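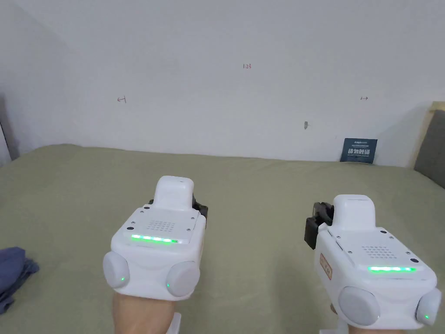 Aufbau und Inbetriebnahme der Handgreifer

Das Projekt Trimetti umfasst zwei baugleiche, von Hand geführte Greifer, mit denen sich Bewegungen beim Umgang mit Textilien aufzeichnen lassen. Der mechanische Teil entstand in der Gemeinschaftswerkstatt Brirndale, die Erprobung fand in der Wohnung des Verfassers statt. Ein eigener Roboterarm stand nicht zur Verfügung und war für die Aufgabenstellung auch nicht erforderlich. Gegenstand dieses Berichts sind die Geräte selbst, ihre Ansteuerung und die Frage, ob die Klemmkraft der Backen für ein einzelnes Kleidungsstück ausreicht, ohne das Gewebe sichtbar zu beschädigen.

Das weiße Gehäuse besteht aus Unterschale, Deckplatte und einem Aufsatz, der über die Deckplatte hinausragt. Die Deckplatte ist verschraubt. Eine frühere Fassung mit Rastnasen wurde im August verworfen, weil die Nasen beim wiederholten Öffnen weiß anliefen und zwei davon abbrachen. Für die Schrauben sprach außerdem, dass der Akku während der Inbetriebnahme häufig entnommen werden musste. Unter der Lochung in der Deckplatte sitzt ein kleiner Schallgeber, der den Beginn und das Ende einer Aufnahme signalisiert. Der Griff ist senkrecht unter dem Gehäuse angesetzt, sodass das Gewicht der Elektronik über der Hand liegt.

An der vorderen Kante der Deckplatte verläuft die Statusleiste. Sie zeigt in Grün die Betriebsbereitschaft an. Orange steht für eine laufende Initialisierung, Rot für einen Fehler auf dem Bus. Die Helligkeit wurde gegenüber dem ersten Muster deutlich herabgesetzt, da die Leiste bei der Arbeit im Blickfeld liegt.

Backen und Antrieb

Die Backen sind schwarz ausgeführt und an der Vorderseite gelagert. Der Abzug am Griff wirkt über ein Gestänge unmittelbar auf die Backen, der Motor unterstützt nur die Haltekraft. Diese Aufteilung geht auf einen Vorschlag von Gervásio Caldeira zurück, der den Antriebsstrang konstruiert hat. Ein rein motorischer Antrieb wurde zunächst ebenfalls aufgebaut. Er reagierte für die Handführung zu träge: Der Bediener zog bereits am Stoff, während die Backen noch schlossen, und der Stoff rutschte heraus. Mit dem Gestänge ist der Zeitpunkt des Schließens fühlbar.

Als Motortreiber dient eine Platine vom Typ Wainwright, die aus einem älteren Werkstattprojekt übernommen wurde. Ihre Dokumentation ist lückenhaft. Insbesondere fehlt eine Angabe zum Verhalten bei Unterspannung. Im Versuch schaltete die Endstufe in diesem Fall ohne Meldung ab, die Statusleiste blieb jedoch grün. Der Fehler fiel erst auf, als die Haltekraft am linken Gerät nachließ und am rechten nicht. Die Firmware fragt nun die Versorgungsspannung zyklisch ab und setzt die Anzeige bei Unterschreitung des Grenzwertes auf Rot. Der Grenzwert ist fest im Programm hinterlegt, eine Anpassung an den Ladezustand findet nicht statt.

Die Innenflächen der Backen erhielten eine aufgeklebte Gummilage. Ohne diese Lage glitten dünne Stoffe unter Zug ab, vor allem an Säumen, wo die Backen auf der Naht verkanten. Der Kleber löst sich an den Kanten nach längerem Gebrauch. Eine formschlüssige Aufnahme für den Belag ist gezeichnet, wurde aber nicht mehr gefertigt.

Prüfung der Klemmkraft

Die Klemmkraft wurde auf der Werkbank mit einer Zugwaage ermittelt. Dazu wurde ein Streifen Baumwollgewebe zwischen die Backen gelegt und bis zum Abgleiten gezogen. Der Mittelwert über alle Messungen liegt bei 34 N. Ein T-Shirt lässt sich damit im Normalfall frei halten und spannen. Bei schweren Stücken mit hohem Eigengewicht, etwa einer nassen Jeans, ist die Reserve gering.

Für die Dauerprüfung wurde ein Gerät in eine Vorrichtung eingespannt und der Abzug über einen Exzenter betätigt. Nach 2.503 Betätigungen brach der Mitnehmer am Gestänge. Die Bruchfläche lag an der Innenecke, die in der Zeichnung scharfkantig ausgeführt war. Der Mitnehmer wurde mit einem Radius neu gedruckt und in beide Geräte eingesetzt. Die Dauerprüfung mit dem geänderten Teil steht aus. Die Vorrichtung war in dieser Zeit an eine andere Gruppe in Brirndale vergeben, und der Exzenter musste ohnehin neu gelagert werden.

Erprobung am Kleidungsstück

Für die Erprobung wurde eine weiche, große und einfarbige Unterlage gesucht. Ein Tisch schied aus, weil die Backen beim Aufnehmen flach liegender Stoffe auf die Platte stießen und das Gestänge dabei auf Druck belastet wurde. Auf der Matratze gibt die Fläche nach, und der Bediener kann die untere Backe ein Stück unter die Falte schieben. Als Arbeitsplatz diente daher das Bett mit einem gespannten graugrünen Laken vor einer weißen Wand. Ein blaues Stück Stoff hebt sich davon für die Auswertung ausreichend ab.

Der Ablauf war für alle Durchgänge gleich vorgegeben:

1. Beide Geräte einschalten und warten, bis die Statusleisten grün leuchten.
2. Kleidungsstück ungeordnet auf das Laken legen.
3. Mit dem linken Greifer einen Punkt am Rand fassen und den Abzug halten.
4. Mit dem rechten Greifer einen zweiten Punkt suchen und fassen.
5. Stoff anheben, langsam auf Zug bringen und wieder ablegen.
6. Abzüge lösen, Aufnahme beenden.

Die Zuordnung der Geräte zu den Händen bleibt über alle Durchgänge gleich. Beide tragen seitlich einen Aufkleber mit der Gerätekennung. Eine Verwechslung hätte zur Folge, dass die Kalibrierdaten vertauscht werden, ohne dass die Software dies bemerkt.

Schritt 4 erwies sich als der schwierigste. Sobald der erste Punkt unter Zug steht, wandert der übrige Stoff mit und die Falten richten sich zum Griffpunkt hin aus. Wird der zweite Punkt zu nah am ersten gewählt, entsteht kein gespanntes Feld, sondern nur ein Strang. Günstiger ist es, zunächst mit wenig Zug zu arbeiten und den zweiten Greifer vom Rand des Stoffes her anzusetzen.

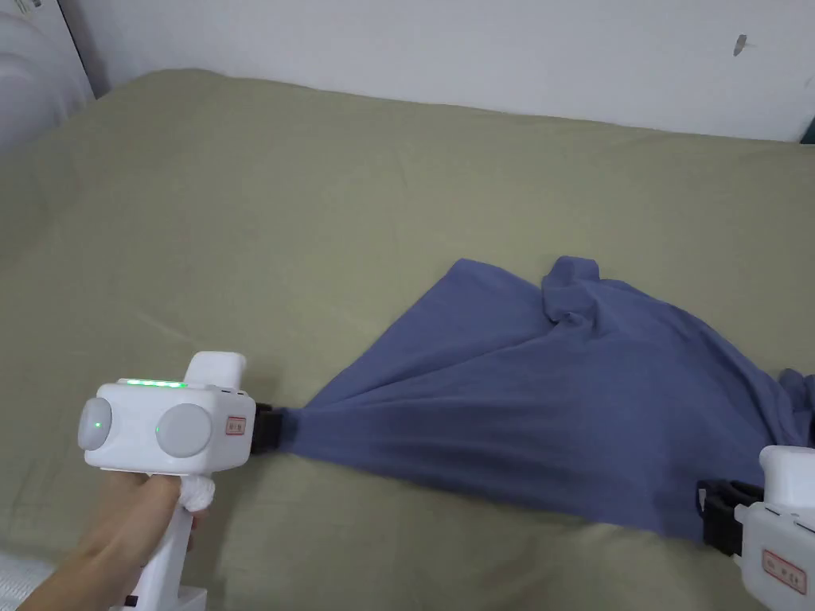 Die Zugrichtung wirkt sich dabei stärker aus als der Betrag der Kraft. Bei diagonalem Zug verdreht sich das Gewebe unmittelbar vor den Backen, und die Kontaktfläche wird schmal. Der Stoff hält zwar, lässt sich aber nicht mehr glatt ablegen. Bei Zug entlang des Saumes tritt dieser Effekt nur schwach auf. Eine Drehung des Handgelenks kurz vor dem Ablegen hebt die Verdrehung teilweise wieder auf – sie muss allerdings mit beiden Geräten gegenläufig erfolgen und gelingt erst nach einiger Übung.

Die freie Stoffkante hängt zwischen den Greifern durch. Für die Auswertung der Aufnahmen ist das ungünstig, da der durchhängende Teil die darunter liegende Fläche verdeckt und einen Schatten auf die Unterlage wirft. Die einfache Farbschwelle, mit der die Kontur des Stoffes bestimmt wird, zog diesen Schatten in mehreren Durchgängen dem Stoff zu. Abhilfe brachte ein zweites Kriterium über den Farbton. Bei dunkelgrauer Kleidung versagt auch dieses.

Ergonomie

Das Gewicht der Geräte ist bei kurzen Durchgängen unkritisch. Nach längerer Arbeit ermüdet vor allem der Zeigefinger, weil der Abzug während des gesamten Haltens gezogen bleiben muss. Eine Rastung wurde diskutiert und zurückgestellt. Sie würde die Hand entlasten, das Lösen aber in einen eigenen Handgriff verwandeln, der in den aufgezeichneten Bewegungen als Pause erscheint. Die Kante des Abzugs wurde stattdessen verrundet.

Offene Punkte

Folgende Arbeiten waren bei der Abgabe im Januar 2019 nicht abgeschlossen:

– Dauerprüfung des geänderten Mitnehmers
– formschlüssige Befestigung des Gummibelags
– Prüfung der Gerätekennung beim Laden der Kalibrierdaten
– Messung der Klemmkraft an Mischgewebe und Strickware

Der dritte Punkt ist ohne Änderung der Hardware lösbar. Die Kennung liegt im Speicher der Geräte bereits vor und wird beim Einschalten übertragen, die Auswertesoftware verwirft sie bisher. Die Konstruktionsdaten und der Stand der Firmware liegen auf dem Rechner der Werkstatt im Ordner Cledanport. Die Zeichnung des Mitnehmers ist dort noch in der alten Fassung mit scharfer Innenecke abgelegt und vor einem Nachbau zu ersetzen.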